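Jollora desk mat, black, large size
Four stars from me

I bought this mat in October for my white table, after I used an Irnholm mat for a long time and its corners became ugly. I paid 14 dollars with the discount, so I did not expect very much.

The mat came rolled in a tube, and the first evening it did not want to lie down. I put some heavy books on it and left it until the morning. After this it was much better, but shallow creases stayed in the surface. When the light comes from above you can notice them. My hand does not feel them when I write, and small screws do not roll away, so for me it is acceptable. 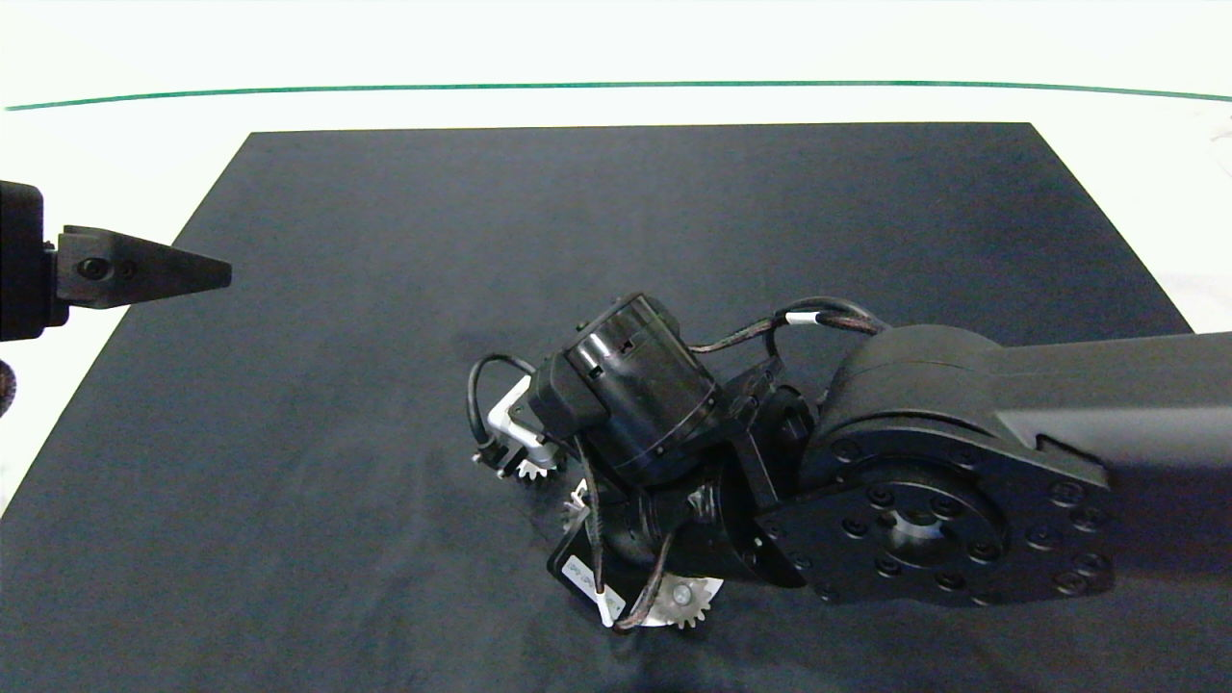 About the color. The shop page says black, and it is matte, this is correct. But in my room it looks more like charcoal, at some hours almost navy. The surface also has a faint mottled look. I like it, because a little dust is not so visible as on my old one, which was pure black. If you need a very even black color for product photos, maybe look at the Pekon one.

On a white table the contrast is strong, and this is the reason I wanted a dark mat. My table reflects the lamp and my eyes become tired. With the mat it is more comfortable, and I find small parts faster.

Cleaning is simple, I use a damp cloth and wait a few minutes. The smell from the package was gone after two days with the window open.

What I do not like: the size on the label is 730 mm and mine is a little shorter, I measured it two times. I wrote to the seller and did not receive an answer yet.

I would buy it again for the same price, but not for the full one.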